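Tabletop Gripper Arm, Final Report
Beat Kuster and Nafula Mushi
Submitted Thursday, October 29, 2020

1. Purpose

The goal of the project was to build a small arm with a two-finger gripper in the Kirness shared workshop and have it pick a rectangular bar off a table. The arm was to be driven by a controller trained in simulation. Work started in January.

2. Hardware

The arm uses a Jemberg base plate and six hobby servos. The gripper was printed in four pieces and bolted to the last joint. Both fingers run on one rack and pinion, so they always close by the same amount. The first set of fingers cracked at the bolt holes. The second set has thicker walls and has held up since. Total cost of parts was 428 dollars, of which the servos were the largest share.

The wrist camera looks out over the palm and sees both fingers at all times. We kept the same view in the simulator so that the controller would get the same kind of picture in both places.

3. Simulation

The model was built in Witura from our own part drawings. The table is a flat surface with a wood texture. The object is a plain black bar, taller than the fingers. Screws and wiring were left out of the gripper model, and the table has no seams or knots. Lighting is even.

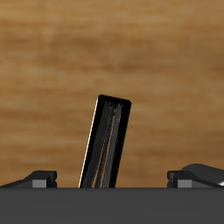

Each run begins with the fingers open and ends when the bar has been lifted clear of the table or the time limit is reached. The lean of the bar is changed between runs. We trained on 2000 runs and kept 50 more for testing. Early versions closed too soon and pushed the bar over with one finger. Adding a small penalty for one-sided contact fixed most of this. The remaining failures came from bars with a strong lean, where the fingers met an edge and slipped.

4. Transfer to the arm

The real gripper closes more slowly than the model. We measured a delay of 122 milliseconds between command and motion and added it to the simulator, then trained again. Gear play in the wrist was not modeled. It shows up as a small side-to-side error that changes with the direction of travel.

5. Open items

The wrist servo should be replaced with one that has less play. The table texture should be varied during training, as the controller has only seen one. Nafula has the part drawings and the Witura files. The spare fingers are in the Akanda cabinet, second drawer.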